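Stukberg cell, progress report to Semwood
18 October 2023
Prepared by Josefina Fuentealba

Work since the June report has gone mostly into the arm and its wrist. The cell has now run 1,412 cycles on the new controller settings, against 400 at the last report. Two stoppages were logged, both traced to a worn cable at the base. Radosław replaced it and rerouted the spare length along the column.

The wrist assembly has been moved to a fortnightly check. Dardo Insaurralde goes over the collar bolts and both clamps, wipes the clear cover with a lint-free cloth and looks along its inner edge for dust. The left clamp had to be retightened once in September — we have marked the screws with paint so any movement shows.

Calibration is redone after every check. It still takes longer than we planned, and Horațiu Furtună is writing a shorter routine that skips the outer positions.

Spending on parts stands at 1,515 euros, of which 158 went on the cable. We are within budget for the quarter.

Still open: a second cover to hold as a spare (ordered from Leiva, no delivery date yet) and the slow-speed trial.
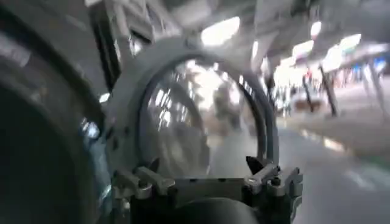 Wrist assembly with collar, domed cover and clamps, arm in motion.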